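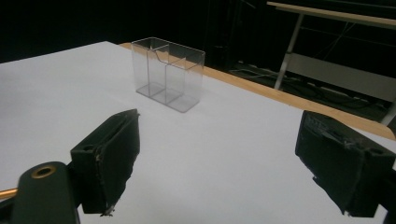
Subject: Re: [chores] Tidying tasks, are we there yet?
Date: 25 May 2026

On the list, Rebane wrote:
> We are told every month that general tidying is solved. The Fetemar
> clip shows a drawer sorted end to end with no cuts. Can anyone give
> a reason not to put "desk and counter organizing" in the done column
> of the June summary?

I would leave it in the partial column. Our numbers at Kastosden are below, for one narrow chore: find a clear plastic organizer on a white table, pick it up, set it on a shelf, and put small items in the correct compartment.

We logged 975 attempts with the Simine policy. Of those, 487 finished without a person stepping in. Opaque bins of similar size, same table and same shelf, did far better, so I do not think reach or grip force is the main problem.

The failures fall mostly into 2 groups.

First, depth. Thin clear walls return the table behind them, and the depth map puts a hole where the box should be. The policy then closes too early or too low. Color images help, but on a white surface what is left to work with is the rim of the base and a few lines along the vertical edges. Turning the room lights down made it worse. Putting a dark mat under the box fixed much of it, but a household will not put down a mat for the robot.

Second, the divider. With a two-compartment box where one side is taller than the other, the policy often takes the divider for the outer wall and grips there. The box lifts, tilts, and the contents slide. A person feels this at once and shifts their hold. The policy has no tactile input and carries on to the shelf.

Finger pads matter more than I expected. Worn pads leave lint and slip on smooth plastic. We now change them after 3 sessions and log the change, and I would ask others to report pad condition along with success rate.

On the Fetemar clip: the drawer inserts are gray and opaque, and every item starts in the same place. It is a fair result for that setup. It says little about a bathroom counter with clear boxes on it.

Suggested wording for the summary: "Opaque containers, fixed layout: done. Transparent containers: works in part, needs supervision." If anyone has runs on clear plastic with no mat and no markers, please post the failure counts as well as the successes. I can share our logs in the usual format.

Kastosden bench group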